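Pumari Is Coming Back, and It Has Kept the Fog

13 Sep 2026

Pumari, the slow and stubborn space-colony drama that ended on a closing airlock door and stayed ended, is getting a new season. The streaming service Mollico confirmed the order this week in a statement that used the word "universe" five times and the word "plot" not at all.

The new run will be 3 hours shorter than the last one, which will come as a relief to anyone who sat through the middle stretch of the original, in which the colonists of Randthorpe debated a water filter for most of an evening. Fans will tell you this is the best part of the show. Fans will also tell you to skip the pilot, watch the second episode twice and avoid the Christmas special altogether, so take it as you like.

For those who missed it, Pumari follows a mining settlement on a moon where the fog never lifts. The fog was put in to save money on sets and went on to become the most popular member of the cast. It has its own fan art. It rolled in over weddings, trials, two mutinies and a birthday party, and by the end of the first run viewers could tell from its color which colonist was about to be written out.
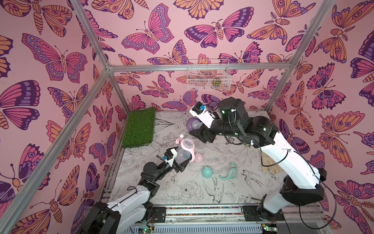

Mollico says the fog will return, "reimagined for a new generation." The old generation, which is now mostly in its thirties and has strong feelings about fog, has asked for details. None have been given. A teaser lasting 89 seconds went up alongside the announcement, and 80 of those seconds are gray. The rest is the title, plus a voice saying "Randthorpe, come in" in a tone that suggests Randthorpe is not going to.

What is known is this. The story picks up 240 years after the airlock scene, which neatly disposes of every unresolved thread by making sure everyone attached to one is dead. Randthorpe is now a city. The water filter is now a religion. A supply ship called the Solís turns up in orbit with a full crew and no record of having been launched, and the city has to decide whether to let it land. Anyone who remembers how long the city's ancestors took over a filter should plan their snacks accordingly.

The writers' room is described as "a mix of returning voices and fresh perspectives," a phrase that has been attached to every revival ever made, including the bad ones. The company would not say whether the original cast will appear. Given the time jump, it would take cloning, cryogenic sleep or flashbacks, and the old show used up all of those in its second season – one of them twice in the same episode.

There is some reason to hope. Pumari was always at its best when it let people sit in a room and be wrong about something, and a city arguing over a ship it can't explain is a good excuse for plenty of rooms. The original was also one of the few space dramas of its day to treat shipping schedules as a source of terror. If the revival remembers that a late delivery is scarier than a monster, it could be worth the subscription, or at least worth the free trial.

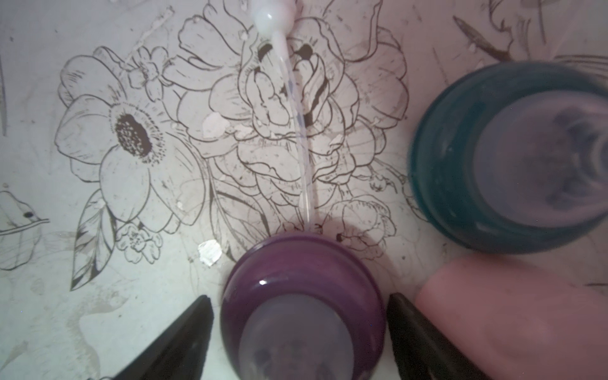
A purple cup and a teal one, seen from above.

There is also some reason to worry. The statement promises "bigger battles," and the first run contained exactly one battle, which took place in thick fog and was mostly shouting. It's still the highest-rated episode. Making it bigger would presumably mean more fog, or more shouting, and the budget appears to have been spent on neither. The press notes talk instead about a companion podcast, a cookbook and a mobile game in which players manage Randthorpe's sewage.

The cookbook may be the boldest of the lot, as the colonists were only ever shown eating a beige paste. One recipe has been released early. It is for a beige paste.

The season premieres in January, with the first two episodes arriving together and the others following weekly. The original run will return to Mollico ahead of the premiere, Christmas special included. A parental advisory for the special covers mild peril and singing.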